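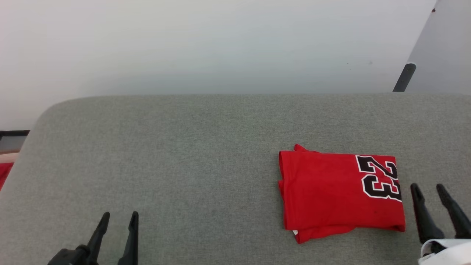 Film ending makes no sense to me: did the pilots know the drill was real?

Posted by Wukeck, 16th December

Watched Bolger last night with my brother-in-law, who talks through films and then asks what happened. It's the one where teenagers are trained on simulators to run a fleet of drones, and at the end the last test turns out to be the war. My trouble is the girl in the back row. She stops flying, looks straight at the instructor and then carries on. Did she know? He says yes, I say she had a sore wrist. I've not read the book and at 600 pages I'm not about to. Spoilers are fine, I've sat through it now.

3 replies

Sterero

She knew. Watch the briefing before it, where the instructor says there will be no reset this time. Everyone else is fiddling with their headset and she is the only one who looks up. Then in the test itself the score counter has gone from the corner of her screen. It's there in both the earlier drills, big and green and impossible to miss, and I missed it until my second viewing.

In the book it's plainer. She gets a whole chapter to herself, works it out from the delay on the controls and decides that stopping would only mean someone worse takes her seat. The film swaps all that for one look, presumably because a look is cheaper. I think the actress gets away with it. The music doesn't.

If you have the disc, there's a cut scene in the canteen where she nearly tells the boy she shares a bunk room with. It runs for 2 minutes and settles your argument, so you may prefer not to watch it with family.

Pornura

never saw it but my cousin was an extra, one of 3,000 people in the parade bit, and he says the sandwiches were terrible

Wukeck

Thanks Sterero. Went back and checked the counter and you're right, it's gone. I have told my brother-in-law that the matter is still open.

Sterero

Very wise. Don't let him near the sequel, he'll want it explained from April onwards.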